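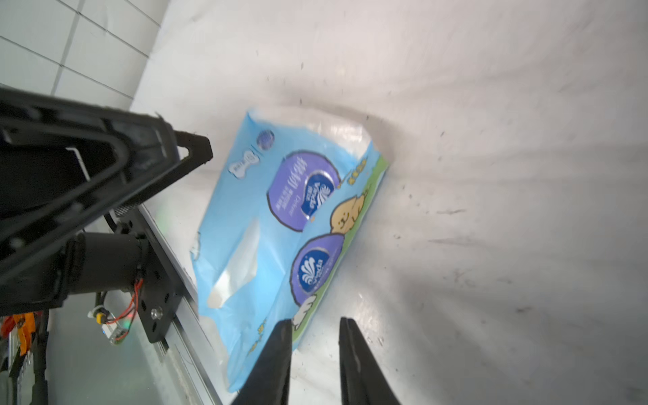
# Paper Goods and Their Wrappers

The Ultach Study Collection holds everyday packaging from homes, shops and offices. Most of it was made to be opened, emptied and thrown away, and for that reason little of it survives in good condition. This gallery page is part of the Household Paper section, which covers tissues, napkins, kitchen rolls and the bags, sleeves and cartons in which they are sold.

The section was set up with a gift of 56 wrappers from the Pietrzak family, who ran a general store and kept one of each kind they stocked. It has since been joined by printed sleeves from the packaging firm Tesex and by a group of sample bags from Vavo, several of them in designs that never reached the shelves. The full collection, across all sections, now stands at around 2,000 items.

## Soft packs

**Vinda tissues, plastic package.** Light blue, with a green strip along one edge and the brand name set in purple ovals. The puppy between the two labels is the main figure in the design – a row of tiny yellow stars runs above it on the green.

*Carrying handle.* The cutout is part of the package itself and has rounded corners. Handles of this type are recorded in our catalog under "carry features," together with paper straps and tied string.

*Lettering.* The name appears in Latin letters, with small Chinese characters beside it. Catalog entries give brand names in the form in which they are printed, and other text is copied in the original script wherever it can be read with confidence.

*Surface.* Glossy and crinkled toward the top. Soft plastic takes creases easily and keeps them, and no attempt is made to flatten a package before it is recorded.

## Animals on household paper

Animals appear often in this section. Among the Pietrzak wrappers there are rabbits, swans, a family of bears and one very solemn owl. Young animals are the most frequent choice for tissues, while kitchen rolls lean toward fruit, flowers and checked borders. Edmund Sikora, Curator of Printed Packaging, has prepared a short reading list on the subject, which is available at the front desk and may be copied free of charge.

Visitors who wish to compare designs may ask for the animal index. It is arranged by species first and by type of product second. Cartoon figures that cannot be matched to a known animal are placed at the end under "Other characters." Suggestions for moving an entry out of that group are welcome and should be made in writing.

## Notes on color

Blue is the most common background in our tissue packaging, followed by white and pale green. Colors on screen will differ from those of the printed plastic, and this page should not be used for color matching. Researchers who need an exact reading may book the light booth in the study room for up to 2 hours.

## Visiting and study requests

The study room is open by appointment. Requests should name the section and, where possible, the type of product. Up to 50 items may be requested for a single visit, but large soft packs are brought out in small groups. Bags, food and drinks must be left in the lockers. Pencils are provided – pens are not permitted at the tables.

School and college groups should write to Nikola Malinowski, Registrar, well ahead of the planned date. The study room will be closed for the whole of December for shelving work. Written inquiries will be answered as usual during that month.

## Offering an item

The Household Paper section accepts gifts of wrappers and unopened packages. At present we are looking for tissue packs with molded or cut handles, napkin sleeves with holiday designs, and any packaging for paper handkerchiefs sold singly. Please do not send items without first contacting the Registrar. A short note on where and when the item was bought is helpful, even if the details are incomplete.

Use of pictures from this page in print or teaching requires written permission. Please credit "Ultach Study Collection, Household Paper section."

Page last revised 5 November 2025.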